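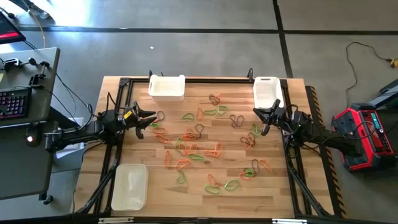 The October patch for Murnia is live, and most of it concerns matchmaking. Squads of two will no longer be dropped into full lobbies of four-player teams unless they tick the box for it. Loot colours have changed too: common is now brown, uncommon is green and rare is orange, the same three colours as the rubber bands scattered over the tabletop. Players using the colour-blind setting keep the old icons. Ammo stacks are capped at 132, down from the silly numbers people were carrying on Paewai.

Declan Dunstan has rewritten the reporting tool as well. You can now report a player from the death screen -- no more hunting through the match history -- and attach the last 40 seconds of play.
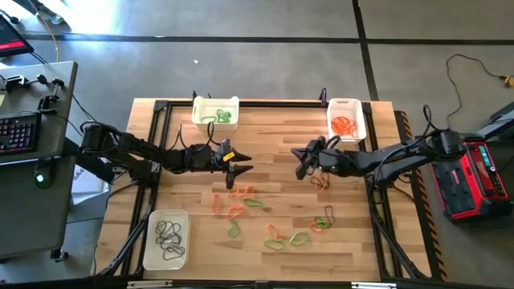
Reports from ranked games go to the top of the queue. Angus Lowther reads those himself in the evenings, so please add a line saying what you saw.

Two bugs are still open. The stairs on Kekunen sometimes drop you through the floor, and footsteps on Trullura are too quiet when it rains. Both should be fixed in the next patch.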